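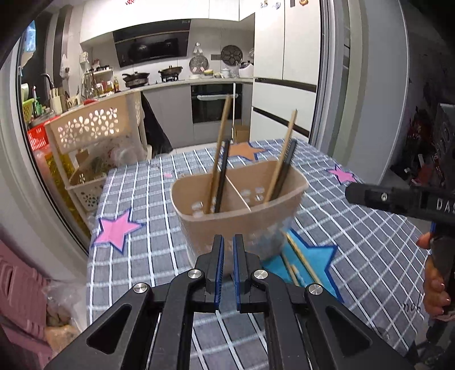 Narel is opening up its home recording program this June, and I get to be the one who tells you about it! I run the program, I write these releases myself, and I'm going to talk the way I talk, so bear with me. The short version is that we gather examples of everyday household jobs, done by people at home with hand-held grippers, and those examples go to the team training Wundo, our learning system for robot arms. The job I can't stop going on about is chopsticks. You have a holder with two compartments, light wooden ones and black ones leaning every which way inside it, a thin bamboo pair lying across a star on the tablecloth, and a pair of black fingers with blue ribbed pads that has to deal with all of it. It's a small job and a hard one, and I love it.

The new collection is called Voyle. At launch it holds 361 recorded sessions covering 25 household tasks, and chopstick sorting has more sessions than any other task in there (my doing, I admit). Each session comes from a real home. We ask people to leave the kitchen the way they keep it, with the pots on the stove and the snacks wherever the snacks live, and we don't send anyone over to tidy up first.

Why chopsticks? They're thin, they lean on each other, and when you pull one the others like to come along. A person sorts that out with a little twist of the wrist and never thinks about it. We want that little twist in the examples – the slow approach, the second try, the moment somebody changes their mind about which stick to go for. I've told our contributors many times that a fumbled grab is welcome. Please don't start over!

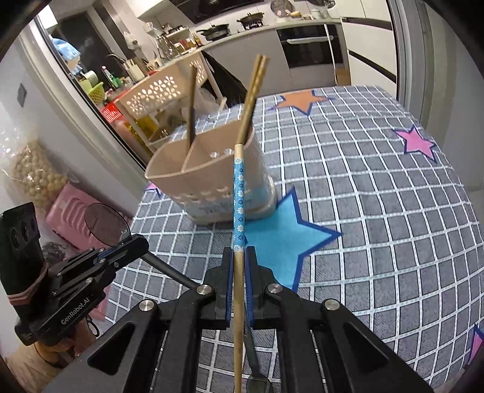 Page last changed: June, 4:25 p.m.

A single chopstick, the kind with a blue top and tiny white flowers on it, held upright between two pads: that's the sort of moment our labeling team spends its days with. They mark where a grip begins and where it ends, and they note which item was picked. The labeling is done at our partner Clirnen, where 22 people have been trained on the chopstick sessions alone. I visited in the spring and tried it for an afternoon, and I was terrible at it.

So what's new this month? Research groups can now ask for access to Voyle through the Narel website. University groups pay nothing. Companies pay a yearly fee, and we'll send the price sheet if you write to us. We're also looking for more homes in 11 cities, and the list is on the sign-up page. You don't need any background in robotics, just a table, a bit of patience and an hour or two in a week.

Next up for the collection are lids and jars, then folding dish towels – I've already seen a few of the towel sessions and they are a lot of fun to watch.

Press questions, access requests and offers of kitchens can all go through the contact form on the Narel website. Pick "Voyle" from the menu so it lands with me.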